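HOME ECONOMICS 210: THE HOUSEHOLD AND ITS GOODS
Handout 3: Keeping Things at Home
Instructor: Anayeli Magaña

Read this before the March session. The reading on cellars and lofts is in the course packet. Bring the storage worksheet from last time, filled in.

1. What we mean by storage

In this course, storage means any arrangement that lets a household put a thing away and get it back later. A hook counts. So does a barrel, a bank of drawers or the space under a bed. We look at three matters each time: what is kept, how long it stays there, and who has to reach it.

Most housekeeping manuals treat storage as a question of room. They tell the reader to build more of it. The better ones treat it as a question of access. A deep closet with everything at the back is large on paper and small in daily use.

2. Chests before cupboards

For a long time the chest was the main piece of storage in an ordinary home. It held linen, clothing and sometimes grain. It could be locked, sat on, and carried if the family moved. Its weakness is plain to anyone who has used one: whatever you want is under something else.

The Drastovska inventory in your packet is dated 1648. It lists the goods of a miller's household room by room. Note that the clerk names the chests first and then the contents, in the order they were lifted out. Winter bedding comes last in every chest. We can take from this that it was packed at the bottom, and that the list was made in the warm part of the year. Mark the places where the clerk writes "the same, worn." Those entries carry a lower value, and they tell us what was used most.

Shelves do appear in the inventory, but only in the kitchen and the dairy. They were open boards. Doors came later in this house, and they came to the kitchen first.

3. Doors and drawers

A door keeps out dust, light and mice. It also needs clear floor in front of it to swing. A drawer needs clear floor too, and it needs a runner that will not stick. When you measure a room for storage, measure it with everything open. 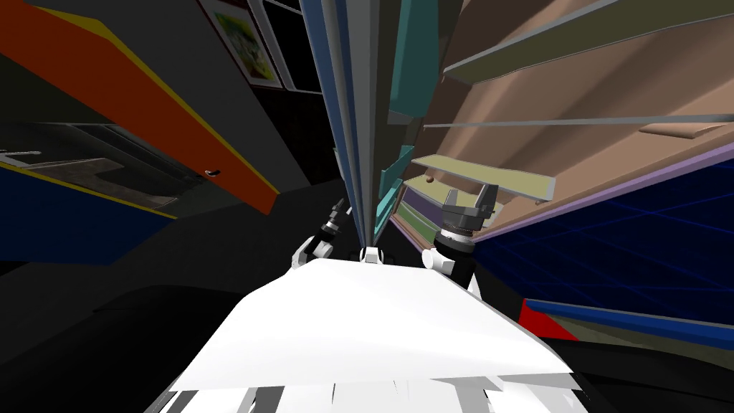
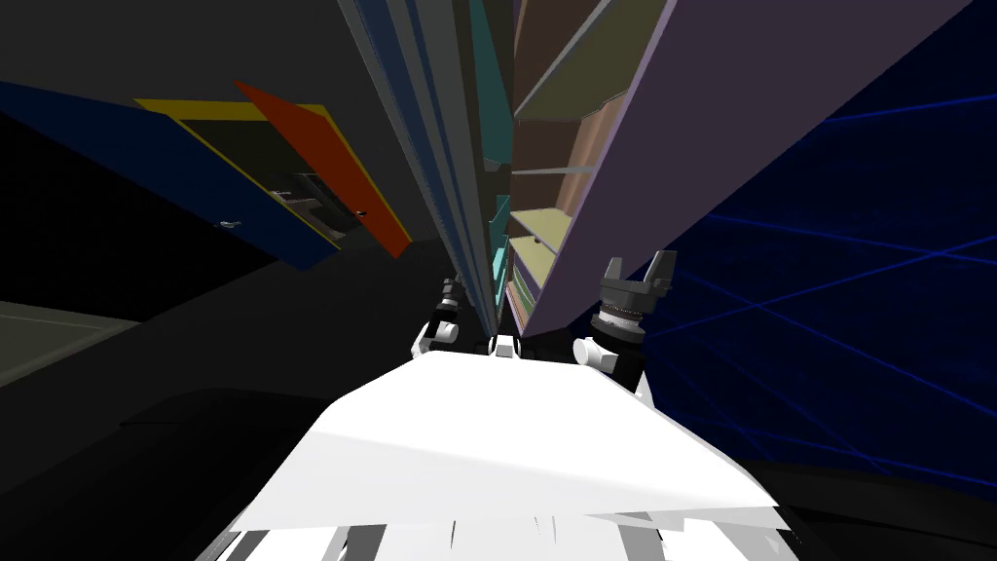 Reach is the second thing to measure. Items in daily use belong between the knee and the shoulder. Heavy items go low. Light items that are seldom used can go high, provided there is a safe step to stand on. Older manuals assume one adult of average height does all the fetching. Your own plans should name every person in the home and say what each one needs to get at without help.

Depth is the third. A shelf that holds one row of jars is easier to keep in order than one that holds two. With two rows, the back row goes out of date — this is the most common fault in the pantry reports I receive.

4. Case: the Cuevas boarding house

The Cuevas boarding house kept a pantry book for many years. Each item has a line with the date it came in, the shelf it went to and the date it was used up. The surviving book has 2621 lines. You have copies of the first pages only.

Work through the flour and dried beans. Flour moves quickly and stays on one shelf. Beans are split between two shelves, and the upper one is emptied far less often. The cook's notes in the margin blame the supplier for stale beans. Compare the dates and decide whether you agree with her.

The book also shows a change in method. Early on, new stock went in front of old stock. Later the cook writes "old to front" at the top of each page and the losses drop. This is the same rule used in shops now, and it costs nothing.

5. Terms to know

Dead storage: goods kept but not used within a year.
Live storage: goods used at least once a week.
Turnover: how often the contents of a shelf are replaced.
Clear swing: the floor needed to open a door fully.

6. Assignment

Choose one closet, cupboard or set of shelves in a home you can visit more than once. Draw it from the front and from above. List the contents by shelf and mark each item live, dead or in between. Then propose one change that costs no money, and try it for a week. Write up what happened, including anything that got worse.

Do not buy containers for this assignment. Last year several papers turned into shopping lists.

Papers are due May 10, 2026. Drawings may be done by hand — pencil is fine — but label them in ink. Put your section number on every sheet.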